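Prindlow: registro simulado de la tarea «carta y plato»

Ficha del conjunto, versión 5
Fecha: 2018-01-13
Mantenimiento: equipo de datos de Prindlow
Licencia: uso interno de Lillden y Grimetti; terceros, previa solicitud

Resumen

Prindlow reúne 1.957 episodios simulados de un brazo de un solo manipulador que trabaja sobre una mesa de madera con un plato y una pieza de cartón plegado. Lo encargó Lillden, que gestiona comedores de empresa, para decidir si la preparación de mesas podía pasar en parte a una máquina. Quien firma esta ficha tiene dudas sobre esa pregunta y las deja por escrito.

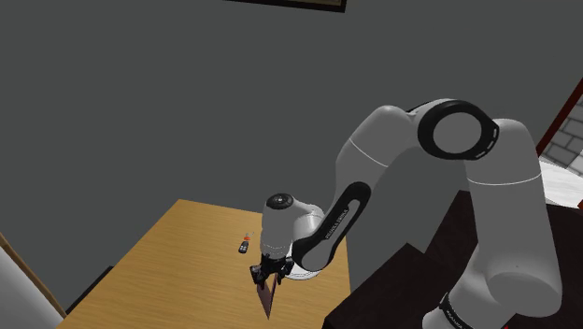
El montaje de las mesas en Lillden lo hacen hoy 16 personas repartidas en dos turnos. El documento de partida hablaba de «liberar tiempo para tareas de mayor valor». Pedimos la lista de esas tareas y en febrero, según nos dicen, habrá un borrador. Hasta entonces conviene leer las cifras de éxito con cuidado: miden si la pieza acaba donde debía y callan sobre quién recoloca lo que quedó torcido.

Contenido

episodios/ trayectorias y órdenes de la pinza
vistas/ imágenes por episodio, todas sintéticas
notas/ comentarios del personal de sala (176 entradas, texto libre)
fallos/ episodios descartados por Grimetti, con motivo

La carpeta notas/ es la más útil y la que menos se descarga. Las entradas hablan de manteles, de prisas a las dos menos cuarto, de clientes que mueven las cartas antes de sentarse. Ninguna de esas cosas existe en el simulador.

Limitaciones conocidas

No hay personas en los episodios. No se modela el ruido, ni el pasillo estrecho, ni a alguien que pide paso con una bandeja. El cartón es rígido; el de verdad se comba con la humedad. Andreadis, que revisó la versión anterior, pidió medir también el tiempo de supervisión humana. Sigue sin medirse.

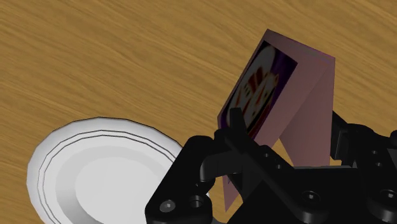 ¿Sirve Prindlow para calcular cuántos puestos harían falta con el sistema instalado?
Para eso no está hecho. Los episodios describen movimientos, sin turnos ni descansos ni averías, y cualquier cifra de plantilla que se saque de ellos será responsabilidad de quien la saque.

Uso desaconsejado

Evaluar el rendimiento de trabajadores comparándolo con el del brazo. Ya se ha intentado una vez, en una hoja de cálculo que retiramos de la carpeta compartida.

Cambios en la versión 5

Corregidos los nombres de archivo con tildes. Añadido el motivo de descarte en fallos/. La columna «intervención» sigue vacía en los episodios antiguos.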